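Ticket 3968 — Arm stops partway through reach
Project: Drundeck (student kitchen-task project, Malville)
Opened by: Souad Badawi
Assigned to: Eino Toivonen
Date: February 23, 2023

The arm halts with a joint torque warning on the way to the container at the left end of the counter. It happened on 2 of our last 50 runs at normal speed, and not at all at 33 percent speed. Restarting the controller clears it. We have not changed the pickup script since the Helmy demo. 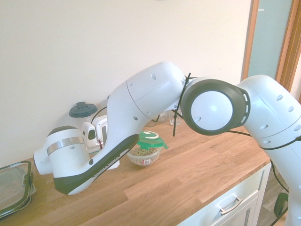
Eino: The log shows both stops on the same joint, so I don't think it's the script. Payload is set correctly and the gripper offset matches the sheet. Please check the cable bundle with the ties, between the middle link and the round joint — the loose ends hang down over the counter and could catch when the arm folds. Trim those and leave some slack at the bend. Move the bowl with the green lid out from under the arm too.

Souad: Retied and trimmed. Bowl moved. Ran the full set again at normal speed, one stop, same joint.

Eino: Send me the torque log from that run. Keep it at 33 percent until I've read it. Leaving this open.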